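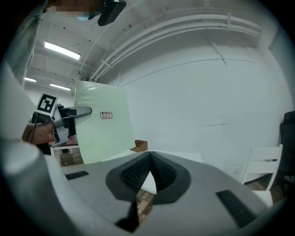
4. Labelling your storage boards and shelves

This section explains how to give every board, shelf and box its own label, and how to enter it in the Ustalix stock book. Please read section 3 first if you did not yet choose your zones.

4.1 Before you begin

You need the label sheets from the starter pack, a pen with permanent ink and a soft dry cloth. Order more sheets with part number 1561. The Mornero and Helley sheets have the same size, but the Helley glue is stronger and is meant for rough surfaces.

4.2 Writing and fixing the label

1. Write the zone letter and the shelf number on the first line.
2. Write the short name of the goods on the second line. Use the same name as in the stock book, also with the same spelling.
3. Let the ink dry for one minute.
4. Clean the surface with the cloth. Do not use furniture polish, the glue will not hold on it.
5. Peel the backing from one corner and press the label from the middle to the outside.
6. Wait 6 hours before you wipe the label or put it in a cold room.

Note: Labels can be moved during the first minutes. After this time they tear, so take a new one.

CAUTION: Do not stick labels over ventilation holes or over the load plate of a shelf. The load plate must stay readable – the maximum load for the standard Carhuamaca shelf is 70 kg and this must be seen by everybody who fills it.

4.3 Entering the label in the stock book

1. Open the page of the zone.
2. Copy both lines of the label in the first free row.
3. Write the month (for example March) in the column "Checked".
4. If the goods are moved later, cross out the row with one line. Do not erase it.

Note: One zone page has place for 6 shelves. For a bigger zone, continue on a new page and write the zone letter again at the top.

4.4 Removing an old label

Warm the label with a hair dryer on the low setting and pull slowly from one side. Remains of glue go away with warm water and a little soap – test first on a hidden place if the surface is painted.

For lost or damaged stock books see section 7.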